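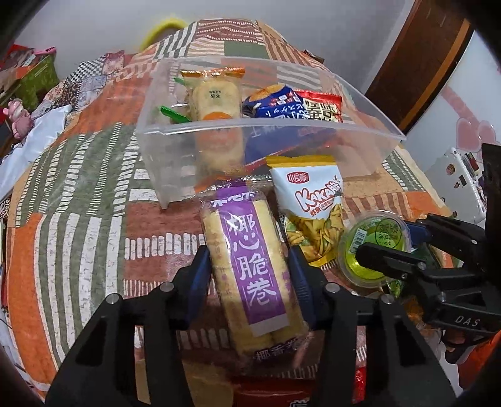

Printed best-by dates on dry packaged food should be replaced with a packing date and a storage condition. The current date answers a question most households never ask, and it answers it for conditions most households don't have.

A cracker goes stale by taking up water. How fast depends on the film, the seal and the humidity of the room. The date on the package assumes an unopened seal and a room at some moderate humidity, commonly taken as 60 percent. Once the seal is cut, the date has no technical meaning, yet people go on reading it as if it did. They throw out sound food in January and eat soft food in July.

Janaka Selvanayagam argued in the Farkmont newsletter this December that a second line, "use within 2 weeks of opening," would fix this. I disagree. Two weeks in a dry apartment in Favamley and two weeks in a basement kitchen on the coast are different tests, and a clip or a tight lid changes the result again. A fixed interval repeats the original error with a smaller number.

The packing date is a fact. The maker knows it and can't be wrong about it. Pair it with "keep closed and dry" and the buyer has what is needed to judge by texture and smell, the two instruments already in use.

Makers object that buyers won't do the arithmetic. Egg cartons have carried a packing date for years, and shoppers manage.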